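Ladefoged Adds Storage Line to Keller Catalog

8 September 2021

Ladefoged has added 40 household storage items to the Keller catalog. The range covers open bins, small canisters and lidded boxes with carrying handles, most of them in cream. Orders ship from the Fluruvell warehouse within 5 working days. Woven baskets remain listed separately under tableware.

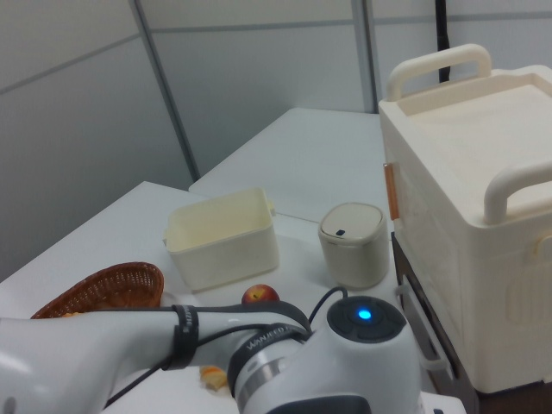

Ordering

Item codes start at 1336. Lids and latches can be ordered as spare parts. The minimum order for stores is 40 pieces, and sizes may be mixed.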